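Skaltley Mending and Knitting Circle
Progress report to the Greltwood Fund, 2020-12-17

Dear Marjan,

Thank you for your patience with this report, and for the kind note you sent with the second payment. I read it out to everyone on our evening call and it cheered us no end.

When you agreed to support us last March we had pictured a full room every week, with the kettle on and people leaning over each other's work. Well, you know how the year went. We moved to doorstep kits instead, and I have to say they have reached people who would never have come to the hall. So far 70 households have asked for one, and 39 of those have gone on to join a phone or video session — some of them every single week! 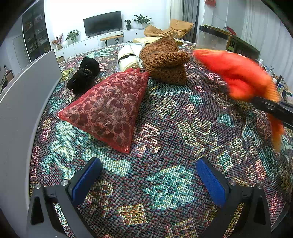 A red mesh bag and a tied black knitted bundle on the rug.

Most of the grant has gone on yarn, needles and postage. Wulline let us have their end-of-line wool at a very fair price, so we came in $200 under on materials, and with your blessing we would like to put that toward large-print instructions. Several of our older members have told us the current sheets are a strain to read, and I can't say I blame them, having tried one myself by lamplight.

The sock-darning course was slower to get going. We had planned 3 groups and have managed two, mainly because our tutor was away for much of the fall. The last one will start in the new year, with the Reuter Street group first on the list.

I will send the receipts separately, along with the feedback forms (a few are still trickling in). Do call if anything looks odd in the figures — I am nearly always in before lunch.

With warm wishes to you and everyone at the Fund,

Uriel Zavala
Project Coordinator

Contact us | © 2020 Skaltley Mending and Knitting Circle | Back to top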